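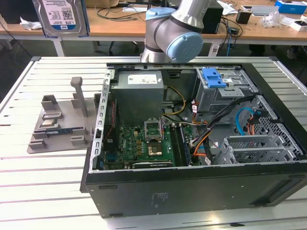 Household Electrical Collection: Frequently Asked Questions

Reading time: 4 minutes

Talamow Reuse operates the collection service for unwanted electrical items in Utcombe and the surrounding parishes. The answers below apply to private households. Businesses, schools and landlords should write to the office for a separate schedule of charges.

Who may use the service?

Any household paying council tax within the Utcombe district may book a collection. Tenants may book in their own name and do not need the landlord's consent, unless the item belongs to the landlord.

Which items are accepted?

We accept desktop and laptop computers, monitors, printers, televisions, kettles, toasters, vacuum cleaners, lamps and small power tools. Computers may be handed over complete or with parts missing. Fridges, freezers and air conditioning units are not accepted under this scheme and must be taken to the district site at Edance.

Is there a weight limit?

A single item may weigh up to 95 kg. Anything heavier requires a visit from the surveyor before a date can be offered.

How do I book?

Bookings are made by telephone or on the paper form held at Utcombe library. Please have your postcode and a list of items ready. You will be given a four-digit reference, for example 3545, which should be written on a label and fixed to each item.

Where should items be left?

Items should be left at ground level, inside the boundary of the property and within sight of the front door. Crews are not permitted to enter the home. Residents of flats may use the shared entrance hall if the managing agent has agreed to this in writing.

What should I do about the data on my computer?

Copy anything you wish to keep and sign out of all accounts before collection. Drives that reach us are wiped, or destroyed where wiping is not possible. A certificate can be issued on request, provided that the request is made at the time of booking – we are unable to issue one afterwards.

You may remove the drive yourself and keep it. This does not affect whether the computer is accepted.

May I include loose batteries?

No. Loose batteries must be taken to a battery collection point. Batteries built into a laptop, telephone or cordless tool may stay where they are, unless they are swollen or leaking. In that case please telephone the office before moving the item.

What happens to items after collection?

Items are sorted into those suitable for repair and those to be taken apart for parts and materials. Repaired goods are sold through the Åberg Road shop or passed to local charities. In the last financial year the service handled 3000 items, of which 210 were computers returned to use.

Can I ask for an item back?

Ownership passes to Talamow Reuse when the item is loaded. Items cannot be returned after that point, and cables or discs left inside them cannot be searched for.

How do I make a complaint?

Complaints should be addressed in writing to Sigrun Isaksson, Service Manager, quoting your reference. A reply will be sent within ten working days.

This page was last revised on 10/10/2024.

Comments (3)

MarjorieT
Do the cables need to be tied up? Mine are in a carrier bag and I can't tell which goes with what.

Talamow Reuse Office
A carrier bag is acceptable. Please fix the label to the bag as well.

dpw_utcombe
Rang in September and they came the following week. The form at the library still has the old phone number on it though.

Contact the office | © Talamow Reuse | Back to top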